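Break room walk-round, Esidstead office, first floor
Done by me (Archie Cowie), November 11, 2023. Clyde Holloway came along for the electrics.

1. Fire door. OK. Closes by itself now, which is a big step up from May! The bottom hinge squeaks a bit, so I've asked Rodrigo for some oil.

2. Extinguisher and fire blanket. Extinguisher OK, pin in, tag in date. The blanket was behind the cereal boxes again (please, please leave it on its hook).

3. Kettle and toaster. Kettle fine. Toaster FAILED, the flex is nicked near the plug and Clyde has taken it away. Sorry to the crumpet crowd, a new one is on order and I've got a limit of 20 pounds, so don't expect miracles.

4. Food left out. Needs work. Buns and cakes go on a plate or in a tub with a lid, and whatever's left at five goes in the bin or home with you. 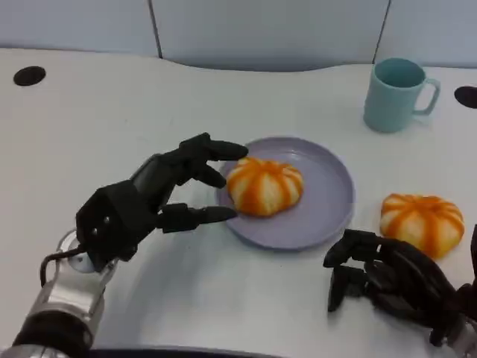

I know I go on about it, but we had ants in May and I'm not keen to meet them again. Jaime has put a stack of lidded tubs in the cupboard by the sink, help yourselves.

5. Fridge. Reading was fine, seal is fine, smell was not. Somebody's soup had gone over to the other side. Full clear-out done while I was there.

6. Extension leads. One 3000 watt heater plugged into a four-way block under the window. No! Straight into the wall or not at all. Unplugged and labelled.

7. Tables and cable holes. OK. No wobbles, no sharp edges, and I'd still like covers for the open holes.

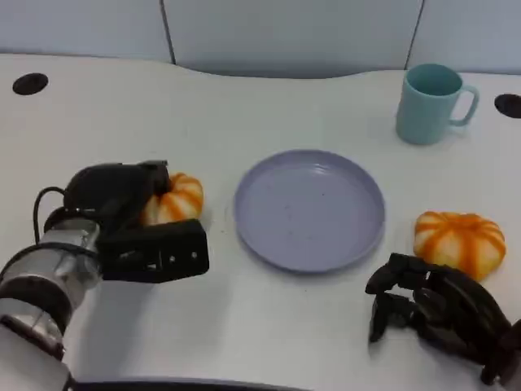

Item 7: white table with two black cable holes near the back, teal mug on top.

8. Floor by the sink. Mat curling at one corner, taped for now. Afonso to order a new one.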